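Tournevis de précision Tadico : l'avis après un mois d'établi

Je démonte et remonte des PC de bureau le soir, pour des voisins et pour une petite association. Mon vieux jeu de tournevis avait les embouts arrondis, et j'ai commandé le coffret Tadico, payé 20 euros chez Zirnon. Il contient un manche à cliquet, une rallonge souple et les embouts habituels : Phillips, plats, Torx et hexagonaux.

Le manche mesure 130 mm et pèse 182 g avec la rallonge. C'est plus lourd que mon ancien, mais le poids est dans la main et ne fatigue pas le poignet. Le capuchon tourne librement, ce qui aide pour les vis longues des alimentations.

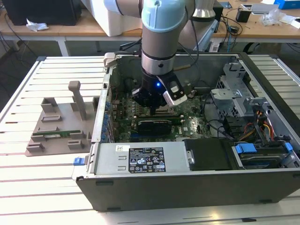

Peut-on s'en servir pour les vis de boîtier très serrées ?
Avec l'embout Phillips n° 2 et sans la rallonge, oui. Le cliquet tient, à condition de le mettre en position bloquée avant de forcer.

L'aimantation est correcte. Une vis de carte mère reste sur l'embout même tête en bas, une vis de ventilateur tombe une fois sur deux. La rallonge souple m'a déçu : elle se tord dès que la vis résiste, et je ne la sors plus que pour visser les premiers tours.
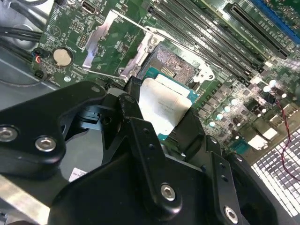
Par Hubert Trummer
Publié le 19 mai 2025 | Rubrique Outillage

Côté usure, rien à signaler sur les embouts Phillips. Le plus petit Torx a déjà une branche marquée — je l'avais utilisé sur une charnière de portable collée au frein-filet, il faut le dire. Zirnon vend les embouts à l'unité, mais le port coûte plus cher que la pièce.

Le coffret ferme par deux clips en plastique. Celui de gauche prend du jeu et j'ai mis un élastique. Les embouts sont rangés par famille, avec la taille gravée trop finement pour être lue sans lampe. Jianguo Xiao, qui a le même, a repassé les siens au feutre blanc et c'est bien plus lisible.
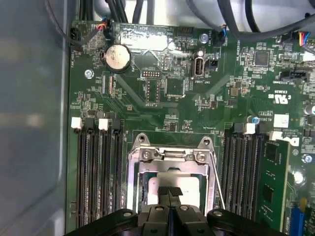
Processeur et support, carte mère verte

Face au Komar que j'avais emprunté, le Tadico a un cliquet plus doux mais un rangement moins bien fini. Le Komar garde l'avantage pour l'électronique fine, avec des embouts plus longs. Pour des tours de bureau, je préfère le Tadico.

Note : 7/10. Je referai un point en juin sur le clip.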